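Pollville Swap Shelf - your questions answered

What is the swap shelf?

A place in Pollville where you can leave things you no longer need and take home things you do. It started as one bookcase in February and has grown so much that we now have our own room behind the library, with 2,000 items passing through it every year!

Do I have to bring something to take something?

No, please don't feel you must. Plenty of people come for months before they have anything to give, and that's fine by us. Take what you'll use and enjoy it.

What can I bring?

Books, toys, kitchen bits, clean clothes, craft supplies, small tools. We're especially keen on jigsaws at the moment - they go within the hour, even the enormous ones with 3,000 pieces. 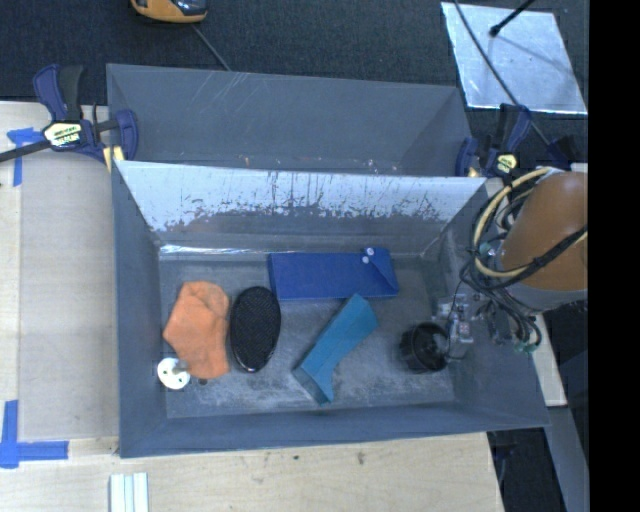

Is there anything you can't accept?

Car seats, mattresses, medicines and opened food. Furniture is tricky too, but do ask, as Aarti Rawat keeps a waiting list and loves making a match.

Can children come along?

Yes please! Under 13s need a grown-up with them. The picture books are on the lowest shelf so that small people can rummage for themselves.

What happens to things that don't find a home?

We keep them for two months and then pass them to Wunska, the charity shop next to the station. Odd balls of wool go to the knitting group (they made the bunting in our window and it's gorgeous).

When can I drop things off?

Any time between 10am and 4pm when the library is open. Please ring first if you have more than three bags.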